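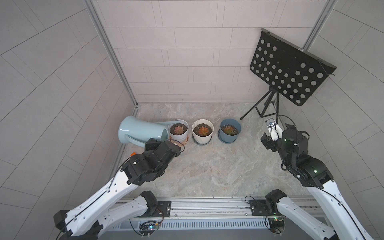 *My three succulents and the blue can*

**Blažena Zeman**, 17 Oct 2023

How often should I be watering these three? I've been giving them a dribble every couple of days with the blue can, and my sister says that's far too much. The spout is lovely and long, so getting under the leaves isn't the trouble — it's knowing when to stop! They live indoors, no heating on yet.

**Oľga Skála**

Your sister's right, I'm afraid. I do mine every 2 weeks in summer and then hardly at all from now on (one small drink in January and they were perfectly happy). Stick a finger in the soil, and if it feels damp at all, put the can down. Check the pots have holes in the bottom too, or the roots will sit in water and go to mush.

**Rigoberto Huanca**

I lost some 30 of them before I learned to leave them alone. Gritty compost helps. I get mine from Pillham.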